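Wanted: Night Desk Editor, Politics and Security
The Fliltisdale Monitor — full time, based in Grudness

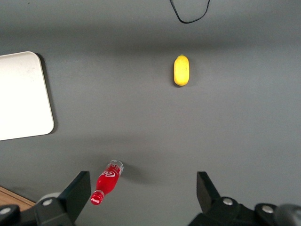
The Monitor covers courts, parliaments and the security services of small countries, most of which do their arresting after dinner. We need an editor who will be awake for it.

The shift runs from 7 in the evening until the morning crew gets in. You will handle copy from 21 correspondents, several of whom file by voice message from courthouse stairwells. You will turn "sources say the former minister has been detained" into a sentence our lawyer can live with, and you will call the ministry for comment. The ministry will say it has no comment, or that it has no such minister.

What you'd be doing:

Editing breaking stories on detentions, indictments, resignations and the withdrawal of resignations
Keeping the difference between "charged," "accused" and "suspected" alive at 3 a.m.
Running the live page when a government falls, or says it hasn't
Writing the morning summary, 574 words, a length set by an editor who has since retired and won't discuss it
Maintaining the spelling list, which has 963 entries, four of them for the same general

What we'd like you to have:

Five years on a news desk, or three on a very bad one
A working knowledge of criminal procedure in at least one country that isn't this one
A second language. Russian, Turkish or Georgian would get you to the top of the pile
Some experience with Gandis, our publishing system, or a high tolerance for software that logs you out during coups

Most of your evening will be spent on the phone with our Jemal bureau, so patience with a bad line helps.

The pay is on the union scale, plus a night supplement that was generous when it was negotiated. You get seven weeks off a year, and we do mean off — the last person in this job edited a treason trial from a beach, and we were all a little ashamed.

To apply, send a resume, two stories you edited (before and after, please) and a short note on a correction you had to run and how it happened. Applicants who have never run a correction should explain that too. Address everything to Ailbhe Geraghty, managing editor, by the end of February. Interviews are held at 9 p.m. in the Grudness office. Bring a sweater.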